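Bin cell notebook, Sun 20 November

In on a Sunday to fix the thing that was going to be fixed on Friday. Gunnel, the wrist is back together and you can have the cell tomorrow morning, with conditions. Read to the end before you press anything.

How it started: the Bellamy run stopped itself overnight with a force fault on the approach. Nothing had been hit. The arm had gone down toward a block, felt something tugging at it, and quit, as it's been told to do. I jogged it back to home and the fault cleared. Jogged it down into the near right corner with the wrist turned over and the fault came back. Did that a few more times to be sure, then once more because I didn't like the answer.

The answer is the cables. Last April Svyatoslav dressed the wrist with just enough slack for the poses we were using, which were all straight down and well behaved. Then Akel started asking for tilted grasps along the walls, and the bundle ran out of length well before the joint ran out of travel. The force reading at full twist was 18 newtons with an empty gripper. We've been teaching a planner that the corners of the bin are sticky.

So, off with all the ties. Wendy, I owe you a bag of the small black ones. I let out more of the bundle from the upper arm, brought it across the wrist on the diagonal and left a proper loop on the outside of the joint. The yellow cable is stiffer than the rest and won't follow them round a tight bend, so it gets its own wide arc and is tied to the others in one place only. Leave it that way. I know how it looks. Waldemar came by to collect his bike, looked at it for a while and asked if it was finished.

Re-zeroed the force sensor, arm at home, gripper open and empty. Waited for the reading to settle, which took the length of a sandwich. Same twist into the same corner now gives a small wobble and comes back to where it started. Good enough to pick with.

Then the hand checks at reduced speed with the red and green blocks, fingers down around each one, close, lift clear of the floor, set down, open.

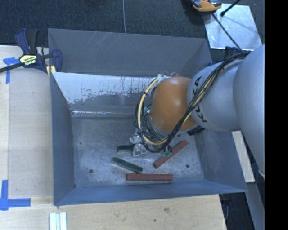 Ran those with the wrist at every angle I could think of, and a couple Akel thought of for me. The loop stays off the fingers. It does hang low when the wrist is turned toward the front wall, and on one pose it brushed a block on the way past. I've raised the minimum approach height on that side in the Idell config and left a comment with my initials, so there's someone to blame.

Bin position: checked the clamps and both were tight. I still touched off the rim again, as the last person to write down an offset (me) wrote it on a glove. The new numbers are in the config and on the inside cover of this book. If anybody slackens a clamp, touch off again. Please don't push the bin back to the tape and call it calibrated. The tape is for finding it again after an accident.

Finger screws: one on the lower finger took nearly a quarter turn. Cleaned, thread lock, back in, paint mark across the head. If the paint lines don't meet, stop and get the driver.

Soak test ran through the afternoon. 400 cycles, no force faults, two missed grasps. Both misses were blocks lying hard up against the front wall, and that's a vision problem, so I wrote it on Pauline's whiteboard in a friendly color.

Conditions for Monday:

Half speed for the first 600 cycles. Look at the wrist at the end of them, with the arm stopped, before turning anything up.

Re-zero the force sensor every morning. It takes less time than reading the log to find out who didn't.

No new ties on the loop. If it annoys you, walk round to the other side.

Volley wants its 4,000 picks by the end of the week. At half speed we won't make it, and I've told them so in an email with the word "unfortunately" in it twice.

Still to do: order a longer connector lead for the gripper, ask Svyatoslav whether the strain relief up at the shoulder was ever tightened or only discussed, find the other 3 mm hex key. The one on the hook is a 2.5 with a 3 mm label on it. I've taken the label off.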